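Clothing library in Ostdale extends loans and adds folding evenings

The Ostdale clothing library will let members keep garments for up to 30 days starting in April, up from 20, and will begin holding evening sessions on folding and storing clothes at home. The changes were agreed after a survey of members showed that many were returning items late and that a good number of pieces came back creased or stretched.

The library lends dresses, shirts, scarves, wraps and coats out of two rooms on the upper floor of the old Dlamini dry goods store. Members pay a monthly fee and may have four items out at a time. Jacobus Ngcobo, who runs the lending desk, said the shorter loan period had been set when the library had very little stock and had to keep it moving.

"We had one rack then, and if somebody kept a coat for a month, the next person had no coat," Ngcobo said. "We have enough coats now."

Members who want to keep an item past the new limit can renew it once, at the desk or by phone, as long as no one else has asked for it. Late fees stay as they are. Wedding and funeral clothes will still go out for one week only and must be booked in advance.

Returns may be left in the drop box by the side door on Wesalent Street, but Ngcobo asked that anything with beads, sequins or a lining be handed in at the desk. The drop box was emptied twice a day over the winter, and heavy coats dropped on top of lighter things had pressed creases into them that took a long time to steam out.

The folding sessions will start at 6:30 p.m. and run for 60 minutes. They are free to members and cost nothing extra for one guest. Each will be led by Pejman Ranjbar, who worked for years in the stockroom of a fabric warehouse and now does the library's mending and pressing.

Ranjbar said the most common trouble is with large printed pieces in soft cloth, which members tend to hang up because they don't know how else to keep them. A heavy dress on a thin hanger will drop at the shoulders, he said, and a wrap thrown over a door will take the shape of the door.

His advice is to fold these on a bed. A kitchen table is too narrow for most of them and the ends slide off and pull the rest along. He lays the cloth down, smooths it from the middle outward with the flat of the hand, brings the two long sides in, and then folds up from the hem. Belts and straps go inside the first fold. He does not mind if the result is uneven.

"People want it to look like a shop," Ranjbar said. "It only has to lie flat in a drawer and not have a hard crease down the front."

For very soft cloth he suggests rolling from the hem after the sides are in, with a cotton pillowcase laid on top first. The pillowcase should be an old one that has been washed many times, as a new one can leave color on pale fabric. Knits are folded and never rolled. Pleated skirts are a separate matter, and he plans to give one whole evening to them later in the spring.

The first session will cover printed dresses and wraps. The second will deal with shirts, and the third with bedding, which the library does not lend but which members asked for on the survey. Places are limited by the size of the back room. Those who come should bring two or three of their own pieces to practice on, clean and dry, and a large sheet or bedspread to spread over the work surface.

A sheet of written instructions will be handed out at each session. Copies will also be kept at the lending desk for members who work evenings.

The library is also looking for donations ahead of the warmer months. Ngcobo said it has nearly 40 winter coats and does not need more at present, but it is short of light jackets, linen trousers in larger sizes and anything suitable for a summer job interview. Printed cotton is always wanted. Items should be washed before they are brought in, and buttons should be present even if they have come off.

Things the library cannot use go to Brallska, the textile sorting firm on the edge of town, which collects from the building once a month. Torn sheets and single socks can be left for that collection in the blue bin downstairs. 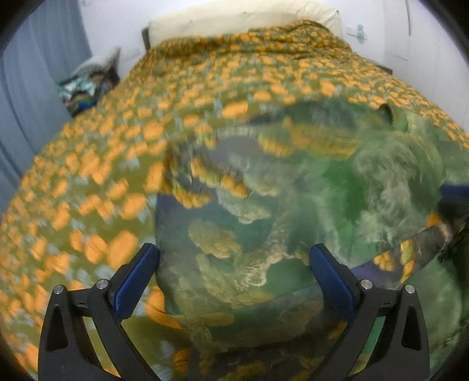
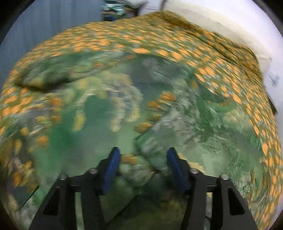
Green printed cloth on a bed with an orange-spotted cover.

Members who already have clothes out when the new rules start do not need to do anything. The return date on their card will be moved forward at the desk, and anyone who is unsure can call to check. New cards with a larger space for dates are being printed, and the old ones will be accepted until they are full.

The monthly fee will not change this year. Ngcobo said the question of a lower rate for students had come up again on the survey and would be looked at before the fall, once it is clear how many members renew. Two members had also asked for shoes to be lent. There is no shelf space for shoes at the moment, and he did not expect any soon.

The lending desk is open from noon to 5 p.m. and will stay open until the end of the session on folding evenings, so that those coming in late from work can return and borrow on the same trip. The side door is locked at six, and after that time members should use the main stairs and ring the bell on the landing. Names for the first session can be left at the desk, and a waiting list will be kept if it fills up.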